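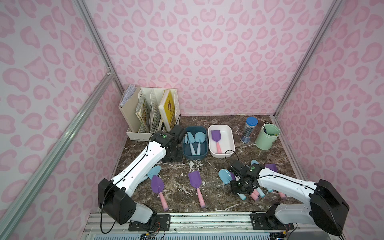 Two arms' worth of reach is plenty for the blue tray on the marbled tabletop.Vudadska Rail Trail: Pre-Ride and Trail Condition Checklist, With Comments
Section: Batista trailhead to Flurkar dam wall
Inspected 22/11/2020, by bicycle, into a headwind

This is the sheet we fill in before the group ride goes out. Last year's version had tick boxes only, and every box was ticked, including the one for a bridge that had been closed since June. So now there are comments.

PART A: THE BIKE

Tires, pressure and tread: OK
Run them softer than you would on the road. The old ballast is still under the grass for most of the way and it comes up through the seat. Anyone on skinny tires will be told once, kindly, and then left to find out.

Brakes, front and rear: OK
Both. The rear brake by itself is not a braking system, whatever you got away with as a kid.

Chain and gears: OK with comment
Mine skips in second. It has skipped in second for years and I have stopped using second.

Lights: OK
Needed for the Rudent tunnel. A phone held in the teeth does not count as a light.

Spare tube, pump, levers: OK
Check that the tube fits your wheel. On the last ride we had plenty of tubes and one puncture, and no tube that went with it.

Water, 2 bottles per rider: OK
There is a tap at the Batista trailhead. The tap at the old Rudent station is decorative.

PART B: THE TRAIL

Batista parking lot and gate: OK
The gate latch sticks. Lift, then push. Close it behind you, even if it was open when you got there and even if you can see no cows. The cows can see you.

Embankment through the grass paddocks: OK with comment
Surface is firm. The grass is up to the pedals in places and hides the drain covers. I found the first one with my front wheel, so I can report that it is solid.

Sleepers left in the ground: CAUTION
A run of them starts just after the second cutting. They are rotten at the ends and slick after rain. Cross them square on or get off and walk. Walking is allowed on this ride and always has been.

Bridge over Flurkar Creek: FAIL
Still closed. Seven planks are missing and one more looks like it is thinking about it. The barrier has been moved to one side by someone who wanted to get past, so I moved it back. Use the ford downstream.

Ford: OK with comment
Hub deep on a mountain bike and stony underneath. If the water is brown and moving, turn around. The cafe in Batista will still be there.

Rudent tunnel: OK with comment
Lights on before you go in. There are bats. They have no interest in you, but they do leave things on the floor, and it pays to keep your mouth closed while looking up.

Signs: FAIL
The sign at the Rudent junction points left to the dam. The dam is to the right. This has been reported 6 times. I have stopped thinking of it as an error and started thinking of it as a local custom.

PART C: THE LAKE BED

This part is new, as the lake bed used to be under the lake.

Access track to the water's edge: OK on foot
Leave the bikes at the top by the fence. The track is steep and loose, and the way back up is the same track.

Dried mud flats: CAUTION
The cracked crust looks like paving and will take your weight for a few steps. Then it won't. Stay on the old main street, where there is road base underneath. If you are not sure whether you are on the street, you aren't.

Old walls and house stumps: CAUTION
Look, don't climb. The mortar has been soaking for decades. The church steps are sound, but the well beside them has no cover, and I have put a stick with a bread bag on it next to the hole until something more official turns up.

Relics: OK
Leave the bottles, hinges and bits of plate where they are. People once lived here and some of them still come to look.

Wire and metal: CAUTION
There is old fencing just under the surface on the west side. Wear proper shoes. I met one man in sandals who was already regretting it.

Phone signal: FAIL
None below the fence. The nearest reliable spot is the dam wall, elevation 1,073 feet according to the plaque.

PART D: THE RIDERS

Helmets on heads: to be checked on the day
First aid kit: restocked, apart from the tweezers, which have gone again
Someone at the back who knows they are at the back: to be arranged
Head count at Batista, at the ford and at the fence: to be done out loud

RESULT

Trail passed for group riding by way of the ford. Bridge and sign sent back to the council with photos. Next check after the first decent rain, or when the lake comes back for its street.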